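Utalero textile handling: progress to the end of April
By Fidelina Carhuamaca, April

We are a good way through the planning stage now, and I'm really pleased with how it's going. The first grant payment has covered the trial arms, the table and the software seats, and we still have 177 pounds unspent on the consumables line, which I'd like to carry over if you're happy with that.

The two quotes for the permanent station are in. Skosska can deliver sooner and includes training (Amirhossein went through their offer line by line and likes it a lot). Lirkden is cheaper on paper but charges separately for spare fingers, and we do get through fingers!
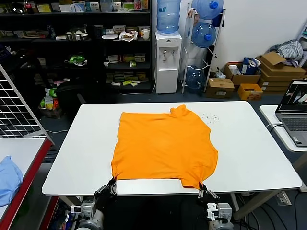
Spare parts are the budget line I most want to change. We put down 267 pounds for the year, and after watching the arms at work I think that is too low. Most of our T-shirt folds begin with both grippers closed on the bottom corners at the front edge of the table, as with the orange one, so the fingertips meet the tabletop all day long. Amirhossein Zamani has asked both suppliers for the price of a softer tip, and Liepiņa may be able to make them for us locally. I would also like a wider table on the list, with a bit more room in front of the hem.

Still to settle before we order: the warranty on the wrist joints, delivery charges, and whether the second payment can come early enough to hold Skosska's price. Could you let me know on that last one? Amirhossein will send the revised budget sheet separately.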